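ok thread time. gripper rig maintenance, the hand-held pair we use for the desk tasks. people keep asking how we keep two of these things running all day so im just gonna dump it

1/ background, fast. two hand-held grippers, left and right, tracking cube on each, chest mount, harness. job this month is desk stuff. drawer, scissors, put things on shelves. we call the pair Talulo bc that was on the first parts box and it stuck

2/ started December with the right one drifting. you close the jaws, pads meet, fine. 60 closes later they meet a bit off. then a bit more. by lunch thin stuff just slides out

3/ Peter said pads. I said cube mount. we were both kind of right, ugh

4/ so first thing every morning now – harness on, both grippers out in front, side by side, fingers pointing at the floor. look at the gap. look at the pads. takes a minute. do it before coffee or you wont do it

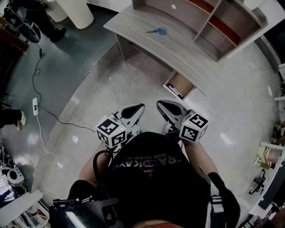 Vlastimil Rusnák

5/ look at the black pads from straight above like that. you want the two fingers leaning in toward each other the same amount. if one leans more, stop, get the hex key

6/ the finger screw is the tiny one. NOT the one next to it. the one next to it holds the encoder and if you touch that you get to redo the whole zero. ask me how my first week went

7/ torque: snug plus a hair. sorry, I know. the sheet from Kekana gives a number but our driver doesnt go that low so its fingertips

8/ pads. wipe with alcohol, lint free cloth, let them dry all the way. dont use the orange cleaner, it makes rubber go shiny and then nothing holds

9/ pad swap at 2,000 closes. we log it on paper taped inside the cabinet. the right one came off at 982 last time bc the tip had a nick. left went the whole way no problem. right hand does all the work around here

10/ cubes next. marker faces have to be flat and clean. fingerprints are ok-ish, glare is worse, a lifted corner is the worst. press every corner with your thumb. if it lifts, new sticker, dont glue it

11/ and wiggle the cube! gently. if it moves at all vs the gripper body then every pose you record is garbage and you wont see it till evening. we threw out 583 clips that way. five hundred and eighty three. Oľga still brings it up

12/ cables. this is where most of our dead time goes. connector works lose at the gripper end, you get dropouts, everyone blames the software

13/ fix was dumb. leave slack at the wrist, one soft tie, second tie on the strap. no zip ties, they bite the jacket. power strip stays on the floor where you can see it, check your feet before you step back

14/ Dalibor wants the whole run moved up to the ceiling. Dalibor also doesnt own a ladder. so, floor

15/ zeroing. jaws shut, hold, reset. jaws full open, hold, reset. then three slow closes on nothing. if the readout doesnt come back to the same spot on all three do it over

16/ then the test pick. same object every time or it tells you nothing. ours is scissors. thin, flat, slippery blade, awful to grab = perfect test

17/ lay them near the front of the desk, come in low, jaws close, keep them flat on the top. feel for the pads rolling. if they roll the finger screw is loose again, back to 5
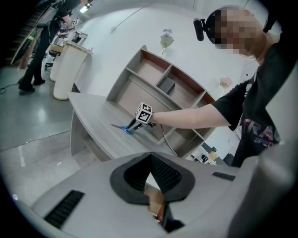 Test pick on the scissors, seen from another gripper. Cable hanging down past the desk edge.

18/ look at the cable when you reach out too. it should just hang. if it pulls tight at full reach the slack is on the wrong side of the strap, retie it

19/ also vents. there are grilles on the gripper housings, keep tape and sleeves off them. soft brush, not canned air. canned air pushes the dust further in, Vlastimil Vlček opened one up after and it was like a dryer

20/ (yes there are two Vlastimils here. yes its a problem on the radio)

21/ spares I'd keep in the drawer: pads, finger screws, sticker sheets, one full cable. the cable is the one you will want at 4:30 pm when Hurnberg is closed

22/ what I havent solved: harness creep. chest plate sinks a little over a long session and your view goes with it. tried a second buckle, tried foam. Orach has a stiffer plate, on order, will report back

23/ someone asked how long all this takes. morning check 15 min if nothings wrong. pad swap 10. re-zero after touching the wrong screw, your whole afternoon

24/ ok back to it, left one is beeping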